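Search the list archive Search Advanced

Re: [tresby-crafts] Stiffening fabric petals without shine

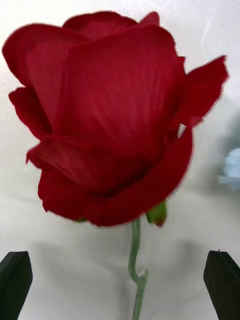

Dear Farzana, dear all,

Thank you for your question. I have waited a few days before I answer, as I wanted to look in my old notebook first. I quote your message so that the new members can follow.

Farzana Kanagaratnam wrote:
> I am making silk flowers for the hall in January and my petals
> go flat after one evening. I tried the spray starch from the
> supermarket and it left white marks on the dark red. Gelatine
> was better but the cloth became shiny. Does anybody have a
> method for thin silk that stays matt? Also, do you cut on the
> bias or on the straight? Hashini says bias, my book says
> straight.
> Farzana

For thin silk I use gelatine also, but much weaker than the books tell you. My mixture is 2 grams of leaf gelatine in 75 ml of water. Soak the leaf in cold water, press it out, then melt it in the warm water. It must not boil. If you take more gelatine you get the shine which you describe, and later the petals crack when you curl them.

Please put it on the cloth before you cut, with a wide soft brush, and on one side only. I pin the silk on an old picture frame so that it does not touch the table. In my kitchen it needs one night. Do not use the hair dryer. I did this once for my niece's wedding and I had rings like tea stains on everything.

The white marks from the starch will come out if you wash the piece in lukewarm water, but only if the dye is fast. Try a corner first. Dark red is the worst colour for this, in my experience, and black is the second worst.

About the cutting, Hashini is right and your book is also a little right. I cut the petals on the bias, because then they take the curve from the ball tool and keep it. The leaves I cut on the straight, with the wire glued in the middle. For a full rose at 40 per cent open I would make the inner petals smaller than the pattern in the Drostik booklet. I find that pattern too heavy in the centre.

Yu-na Oh asked me privately about polyester. For polyester the gelatine does not hold well. I seal the edge with a candle, quickly, and with the window open. Perhaps Asanka can write more, he has worked with it longer than me.

One question from my side: does anybody still have the small brass ball tool, the 2 mm one? Mine is lost since we moved house. The shop in Hevard has only the plastic ones, and these cannot be heated. I would buy it or exchange it for ribbon, I have a lot of green.

With kind greetings,
Janaka Thambiah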